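FOR IMMEDIATE RELEASE

Pichon Launches Clultis Tablet Sleeve With Built-In Stand

DRELTBRIDGE, 2026-09-14 – Pichon, a maker of cases and covers for mobile devices, today announced the Clultis, a padded sleeve for tablets and small laptops. The sleeve opens flat and folds back into a stand, so the device can be used without a separate cover.

The Clultis has a woven outer shell, a soft brushed lining and a rubber strip along the inside edge that grips the bottom of the device. The front flap closes with magnets. Folded back, it holds a tablet at either of two angles, one for typing and one for watching video. The sleeve weighs 224 grams and adds six millimeters of padding on each side.

"Most of our customers already own a sleeve and a stand, and they told us they were tired of packing both," said Chidubem Eze, head of product at Pichon. "We started work on a combined version in May of last year. The hinge took the longest. We went through 20 versions of it before we had one that stayed put on a desk and still folded flat in a bag." 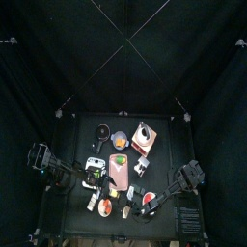 Toy kitchen items on a dark tabletop, including a frying pan and a light blue pot.

The hinge is a strip of coated fabric over a thin steel plate. Pichon opened and closed sample sleeves 2,000 times each before approving the part for production. The magnets are placed away from the corners and held in stitched pockets, and they can't be removed by the user.

The Clultis comes in two sizes. The smaller fits most tablets with screens up to 11 inches, and the larger fits tablets and laptops up to 13 inches. Both have a slot on the back for a stylus and a flat pocket for a charging cable. Colors at launch are charcoal, navy and sand.
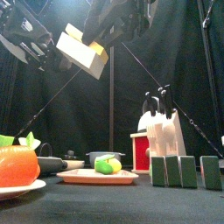 The Clultis lining is the same brushed fabric in all three colors. It can be wiped with a damp cloth, and the outer shell can be spot cleaned with mild soap. The cable pocket is meant for flat items only. A charger with the blocky shape of a toy stick of butter, like the white and yellow one between the dark gripper fingers, belongs in a separate bag. Pichon will sell a matching zip pouch for chargers later in the season.

"Buyers ask us about repairs more than they used to," said Nneka Nwankwo, sales manager at Wollutow, which will distribute the sleeve to independent stores. "The rubber strip on this one can be replaced, and we will stock the part."

Availability

The Clultis can be ordered now from Pichon and from stores supplied by Wollutow. Each sleeve comes with one spare rubber strip and a printed size guide. Orders placed directly with Pichon can be returned unused for a full refund.

About Pichon

Pichon designs cases, sleeves and stands for phones, tablets and laptops. The company is based in Dreltbridge.

Media contact: Chidubem Eze, Pichon

###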